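Truvley Sheets FAQ

Quick answers, updated January. If its not on the list, email the shop.

What sizes do you carry?
Twin, full, queen, king. No split king yet. Deep pocket comes in queen and king only, fits mattresses up to 18 inches.

Does the green look the same in person?
Pretty close. Screens vary. It's a pale green, reads more cream in morning light. Order a swatch if you're matching a wall. Swatches ship free, limit 3 per order.
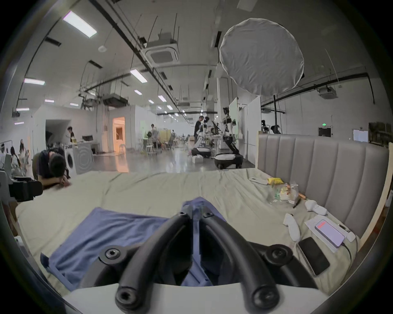

Pale green sheet, gray channel-tufted headboard.

How do I wash them?
Cold, gentle, mild soap. First wash on their own. No bleach, no fabric softener. Tumble low, take them out while slightly damp if you hate wrinkles. They will wrinkle some anyway. Ironing is fine, medium.

Will they shrink?
A little, first wash. We cut them bigger to allow for it, so a new fitted sheet can feel baggy. Wash before you decide on a return.

Pilling?
Usually from washing with towels or jeans. Keep them seperate. 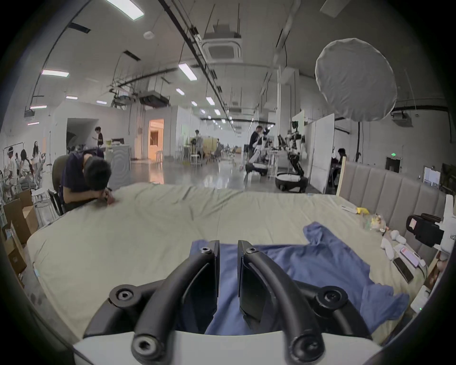
Fevby wrote in to say the fitted sheet kept popping off one corner until the long side got turned around, and could we please put a tag on it. Fair. New sets have a tag at the bottom right corner. Older sets: the care label goes at the foot.

How long is shipping?
5 business days most places. Orders in by noon go out same day, except Saturday. Nothing moves Saturday.

Returns?
Unused or washed once, both ok. Start it from your order page. Sale items are exchange only.

Do you still sell the Nyberg duvet cover?
Discontinued. Avness is the closest in weight, same button closure.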